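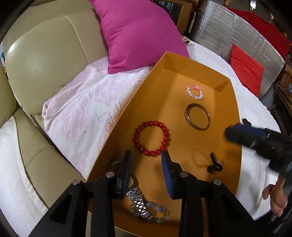
How long does it take to sell off a house's worth of small stuff? Six weekends, if you keep the prices low and don't hold out for the last dollar.

1/ We cleared out a two-bedroom place on Bowen Street this spring. The furniture was gone in one Friday afternoon. The drawers took until April.

2/ I tried three ways of selling: a table at the Wistasgate flea market, listings on Gorkance, and a box of leftovers to the thrift store. Notes on each below.

3/ Wistasgate charges $50 for a table, paid at the gate. Bring your own tablecloth and a chair. Setup starts at 6 and the dealers are walking the rows with flashlights before you have the trunk empty.

4/ Dealers will ask for "the lot." First weekend I said no to one who wanted all the kitchen tins. I carried most of those tins home again. Second weekend I said yes.

5/ Small things sell better laid out flat in something shallow. People won't dig in a deep bin. Same bracelets, same price, moved from a shoebox to a tray, and I sold four before lunch.

6/ Beads and bangles: I put them all at $3. I had a couple marked at $8 the first week and they got picked up and put back all day.

7/ Books, hardcover: a dollar. Cookbooks: three. Encyclopedias: don't load them in the car.

8/ Gorkance was better for anything with a model number. Sewing machine, slide projector, a bread maker still in the carton. You do have to answer messages. Most of them say "is this available" and then you never hear back.

9/ For payments I used Walletti plus a cash apron. Walletti took a day to move the money to my bank. More people paid cash than I expected, so get ones and fives beforehand.

10/ Total after table fees: $300 from the market, $93 from the small Gorkance stuff, sewing machine not included because my sister is keeping that money.

11/ Would I rent a table again? For one weekend, with everything priced the night before. I was still writing stickers at 9 a.m. the first time and missed half the early crowd.

12/ Also, masking tape pulls the finish off old picture frames. Use string tags.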